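Search jobs Keyword or location Go
August 2026
Posted by Pulora hiring desk

Equipment planner, part time, cloth handling project

Pulora is looking for someone to run the equipment side of our garment folding work. We teach robots to handle clothes in regular homes, with people's own beds and own laundry. Right now the buying is a mess and we need a plan before October. Two open positions, same job, split by region (Bodanis and Najafi).

Most of the recording is done with hand-held grippers, one per hand, on whatever surface the home has. A skirt with an elastic waist and a crochet lace hem is a normal item for us. So is a patterned bed cover under it. Thin stuff, stretchy stuff, holes in the fabric. You'll be buying for that, not for a clean lab bench.

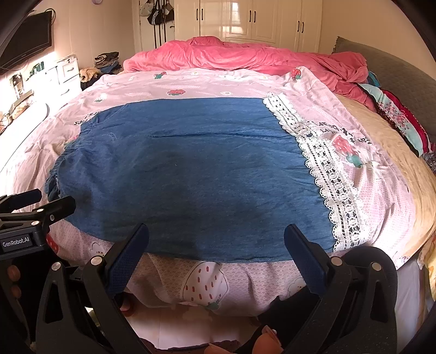
What you'd do

- Build the budget for 22 homes, grippers in pairs plus spares
- Get quotes on finger pads, pins, cables, cases. Compare lease vs buy
- Keep the Gendik parts list up to date (it is not up to date)
- Decide what gets repaired and what gets replaced, and write it down so the next person can folow it

What we need

Some purchasing experience, any field. Comfortable in a spreadsheet. You don't have to code. Sewing or laundry background is a real plus. Must be ok carrying a case up stairs.

Pay and hours

$600 a week, part time, paid every 2 weeks. Travel between homes covered up to $135 a month, keep reciepts.

To apply

Send a resume and one short example of a budget you put together, with names taken out. No cover letter needed. Put the region in the subject line.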